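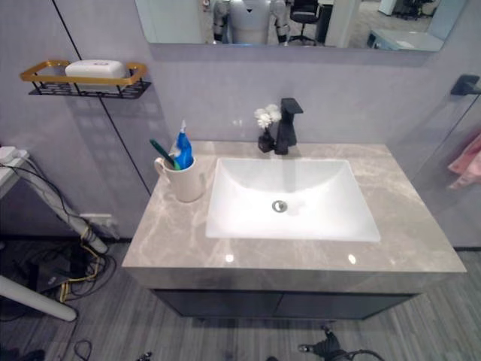
Flevari's test lead says the worst mistake in comparing robot hands is changing the task along with the hand. So for the past several months the bathroom vanity in the test room has stayed as it is, and the hands have come and gone.

The company puts grippers and hands from outside suppliers on its own arms and reports on how they do with household objects. We asked the test lead about the latest comparison, between a two-finger gripper from Magsi and a fingered hand from Drostent. The controller in both cases was Tasatow, which the team has used since October.

The task is short. The arm takes a toothpaste tube out of a mug on the counter, carries it over the sink, holds it there, and puts it back.

"People ask why toothpaste," the test lead said. "It's soft, it's slippery, and it changes shape as you use it up. A full tube and a half-empty tube are two different objects as far as a gripper is concerned."

The Magsi gripper was faster to set up. It went from the box to a first grasp in 30 minutes, and the settings carried over from an earlier job. It did well on full tubes. On flatter ones the tube tended to turn between the pads once it was clear of the mug.

"With two pads you have one line of contact, more or less," the test lead said. "If you're off center, the heavy end swings down. You can squeeze harder, but then you're pushing out toothpaste."

The Drostent hand took most of a day to calibrate. Its fingers close around the tube and hold it along more of its length, so the swing was smaller. The trouble came earlier in the task, at the mug.

"Getting in is harder with fingers. The toothbrush is right there. We had runs where it took both, and we had to write a rule for whether that counts as a pick. It doesn't."

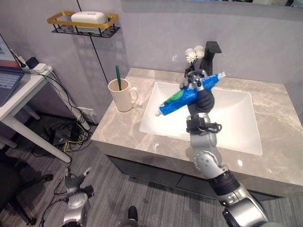 Toothpaste tube held over the basin in the right hand during the vanity task.

Each hand did more than 1,000 grasps in the full series, split over 12 starting positions of the tube. The team has not released the success rates. Both suppliers get to see the numbers first and can ask for a rerun if they think a setting was wrong.

Asked about the cameras, the test lead was less satisfied. A head camera gives a good view of the counter, but once the hand closes it can hide the part of the tube that matters most. The polished stone adds bright spots that move as the head moves.

"We tried a wrist camera for 2 weeks. It helped at the mug and did very little over the sink. And it's one more cable on the arm, which we didn't want."

The controller caused few complaints. Tasatow lets the team swap the hand without rewriting the arm motion, though force limits have to be entered again each time. That step was missed once, and a morning of runs had to be thrown out.

Would they pick one over the other? "For a full tube, the gripper. It's simpler and it's easier to repair. If I had to leave the thing alone with whatever is in the mug, I'd take the hand, and I'd want better software for the approach."

The next series keeps the same counter and adds the soap box, which has a lid. The test lead expects both suppliers to dislike it.

We use cookies to improve your experience. Accept | Manage settings

Home | News | Interviews | Grippers | Arms | Contact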